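Instrument Trays and Mats: Gallery

Groronow reprocessing room, April 2018

The gallery covers the sorting and tray set-up side of the room at Groronow. The older gallery, with the grey storage units and the previous labelling, came down when the room was repainted. Click on any picture for the larger version. Captions are underneath.

Receiving bench
Used instruments come in through the hatch and are checked against the list that travels with them. The list is initialled at the hatch and again at the sorting table. Anything missing is phoned through before the set goes any further.

Sinks
The left sink is for soaking and the right one is for rinsing. The tap on the right was replaced last August after a long run of drips. Brushes are kept on the rail and changed at the start of each shift.

Drying cabinet
The Voltis cabinet holds two full sets per shelf. Hinged instruments go in open. The bottom shelf is kept for tubing, which takes longer than everything else.

Inspection lamp
A magnifier lamp on a swing arm. Tips, joints and serrations are looked at under it. Scissors are tried on a strip of test material and set aside for sharpening if they snag. The sharpening box goes out when it is full.

Shelving
Wrapped sets are stored by theatre and then by date, oldest at the front. The coloured labels on the shelf edge match the colours on the lists. Shelf 5 is for loan sets only, and these are not to be mixed with our own, even when space is short.

Linen and mats
Cloth mats are folded in thirds and stacked by size. The tan ones are for laying out small sets. They are laundered with the other table linen and thrown away once the edges fray. We order them from Fikusen in packs of 100.

Layout table
Small instruments are laid out on a cloth mat in front of the tray, in groups, before anything is packed. Tweezers go at the left end of the row. Keeping the same order each time makes the check against the list quicker, and a gap is easy to spot. 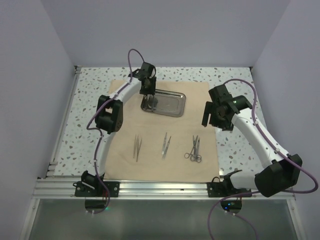 Trays are stainless steel with a raised rim and rounded corners. The shallow size is used for minor sets and the deep size for everything else. Dented trays are taken out of use, as they rock on the shelf and the wrap can tear on a bent rim. A tray liner is cut to size before packing.

Packing order
Heavy pieces go in first and fine pieces last. Tip guards are fitted to anything with a sharp or delicate end. The guards are kept in the top drawer, sorted by diameter. Please put the lid back on the container.

Wrapping station
Two sheets per tray, folded one after the other. The tape dispenser is screwed down because it used to wander off to the front office. Labels are printed here and stuck on the tape, never directly on the wrap.

Set list, Thakur minor set
The laminated copy hangs beside the wrapping station. Set 67 was added to the back of it this year. The paper copies in the binder are out of date and will be removed.

Dispatch trolley
Closed trolley for finished sets. The top shelf is left clear for the paperwork. It goes up at the end of the morning and again before the late shift, and comes back through the other door.

Previous gallery: Storeroom
Next gallery: Loading dock and linen exchange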